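第六章 机器能干杂活吗

6.1 从收拾一张工作台说起

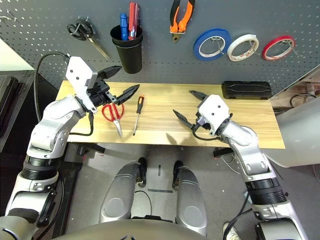

工厂里的机器人已经用了几十年。焊接、喷漆、码垛这类工作，在很多车间里早就由机器承担。可是一到下班前，收拾工作台、把工具放回原处，动手的多半还是人。家里的情形也差不多：洗衣机会洗衣服，但把衣服叠好放进柜子，仍要人来做。

本章讨论的问题是：机器现在能不能做这类杂活，做到了什么程度，还差在哪里。先从一件小事讲起，就是把用过的剪刀和螺丝刀收回洞洞板上。

对一个学徒来说，这件事用不着教。他看一眼墙，剪刀挂在剪刀旁边，螺丝刀插进笔筒，钳子和胶带各有各的钩子，剩下的就是动手。我们把同样的任务交给一台双臂机器人，至少要解决下面几个问题。

第一是辨认。机器要知道台面上有哪些东西，每件东西的哪一部分可以抓。红柄的剪刀和黑柄的剪刀颜色不同，却是同一类工具，应当归到一处。螺丝刀的柄有橙黑相间的，也有蓝的、红的，只按颜色分类就会出错。金属刀杆细而反光，换一个角度、换一盏灯，在摄像头里的样子就变了。

第二是抓取。两指夹爪只有一个开合动作，靠两个面把物体夹住。夹方盒子很合适，夹一根平放在桌上的细杆就困难得多：指尖要贴近桌面，又不能撞上去；夹的位置偏了，工具会在指间转动。剪刀还有一个麻烦，它有轴，提起来以后两片刀刃可能张开，外形随之改变，原先算好的路线就不一定能用了。

第三是放置。很多初学者以为抓起来就完成了大半，实际做起来，放回去往往更难。把剪刀挂到钩子上，要让柄上的圈孔对准钩尖，允许的偏差只有几毫米。把螺丝刀插进已经插着几件工具的笔筒，要先把它竖起来，再避开里面的东西。人在做这些动作时，手上的触觉一直在帮忙，没对准就轻轻晃一下。许多夹爪没有触觉，只能靠摄像头判断，而这时候夹爪本身常常把钩子挡住了。

第四是两臂配合。从桌面上拿起来的姿势，不一定适合挂上去。人会在手里把工具转个方向，或者从左手换到右手。机器人要用两只夹爪交接，就得算出两条手臂在哪里会合、谁先松开、谁后松开，同时手臂和线缆不能互相刮碰。

6.2 “能做”是什么意思

谈到机器能不能干活，常有两种说法同时出现。一种说法举出演示录像，认为已经能做；另一种说法举出车间里的实际情况，认为还不能。两种说法并不矛盾，因为它们用的标准不同。

看一个例子。Kurik 是 Butham 一家五金装配厂的整理工位项目，任务是在交班时把台面上的手工具归位。项目组在三月做了一轮测试，共 100 次，每次随机摆放两件工具。如果只看机器是否把工具夹离桌面，大多数都成功。如果要求两件都放到正确位置，中途没有人帮忙，成功的是 52 次。再加上时间限制，要求不超过熟练工人所用时间的 3 倍，符合的只剩 41 次。

同一台机器，同一批测试，标准一变，结论就不一样。因此读到某种机器“学会了”某项家务或工序时，应当先问清楚：

成功指的是哪一步？
试了多少次，失败的有没有算进去？
物品和位置是固定的，还是每次都变？
出错以后由谁处理？

最后一条容易被忽略。机器把螺丝刀碰落到地上，若不能自己发现并捡起来，就要有人在旁边看着。一个人只看一台机器，省不下工时；一个人能看十台，账才可能算得过来。

6.3 车间和家庭的差别

车间比家庭有利的地方在于，环境可以改。Gautier 车间后来重新布置了工具墙，把钩子间距拉大，钩尖加长，笔筒换成一格一把的插座。改完以后机器的任务简单了，工人也觉得顺手。工业自动化里很多成果都是这样得来的，机器变了一些，环境也变了一些。

家庭很难这样改。每家的抽屉、衣架、碗柜都不同，住户也不愿意为一台机器把厨房重新装一遍。地上有鞋，桌边有电线，东西今天放这里，明天放那里。服务机器人公司 Brornarer 在产品说明中把用途限定为“台面整理”，不包括抽屉和柜内，原因就在这里。

目前比较稳妥的判断是：物品种类有限、位置大致固定、允许慢一些的杂活，机器可以承担一部分；物品柔软易变形、摆放杂乱、出错代价高的杂活，还要由人来做。两者之间有一大片地方，结果取决于标准怎样定，环境愿意改多少。

下面几节将依次介绍识别、抓取规划和双臂协调的基本方法。学习 6.4 节之前，请先复习第三章中坐标变换的内容，并在自己的桌上找三件工具，记下收好每一件时手做了哪些动作，课上讨论时要用到。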